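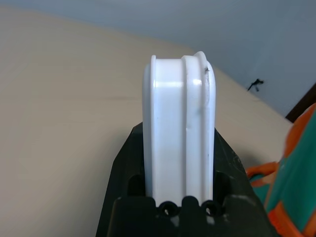
Notes by Zdenka Nikolaidis

Filed under: Talks & Handouts > Packing > School Bags

Start without the slide clicker. Ask who packed a child's bag this morning. Then ask who knows what is in it now.

I don't believe in the well-designed kids' backpack. I've read the claims for the Fendent and the Jurić and I still want to see a grown-up get one flat item in and shut the bag in under a minute. Mostly I see straps.

So, the test bag. Teal and orange, small, a plush toy hanging on it. The item is a white power bank. Why a child needs a power bank is a fair question, and I'd put it to the parents at Momolcombe, who swore by them in September. My guess is the grown-up wants it there and the child carries the weight.
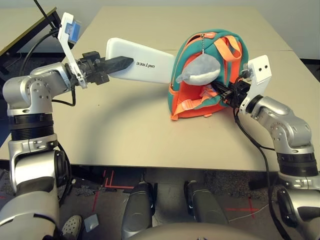

Phúc Mạc objected at the run-through that the toy is how a kid finds the right bag on a row of hooks, and that I should stop picking on it. Fine. I'll give the toy that much. It still hangs off the front, and I want the front clear when I'm working a zipper.

Pause here. Next part is straps, go slowly.

Turn the bag on its front and look at how much webbing there is. Shoulder straps, carry loop, buckles, loose ends. Tromard sells a strap keeper for this - I tried it, I took it off again. Tuck the ends or trim them. Don't buy a thing to manage the thing.

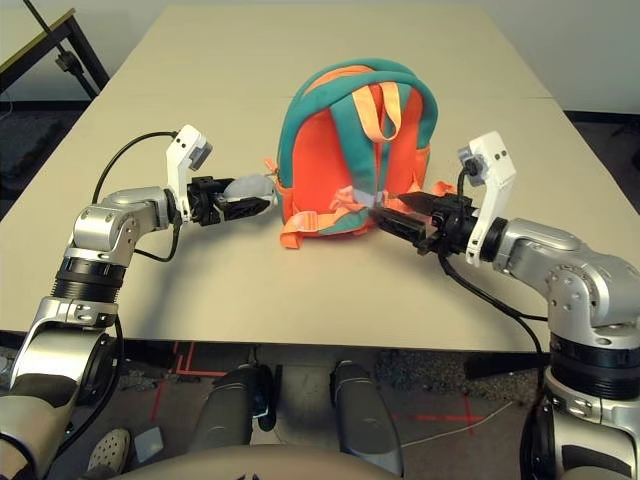
Trimming is a mistake, according to Phúc, as children grow and you need the length back by spring. I'd like to see the bag that lasts until spring.

Hold up the loose strap. Ask what it is for. Wait for an answer, even if it gets awkward.

Last point: flat and heavy goes against the back panel. Everyone says so and I agree, grudgingly.
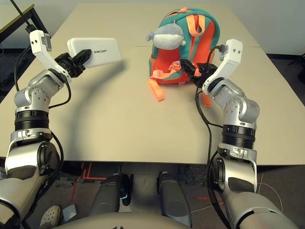
Power bank held up, backpack on the table.

Take questions. If they ask which bag to buy, say the cheap one.

Comments (3)

marlow_k: We have the Jurić and it's fine? Zipper sticks a bit.

Dotty: Keep the toy!!

pt423: Are the handouts going up?

Home | Talks | Packing | Contact | Back to top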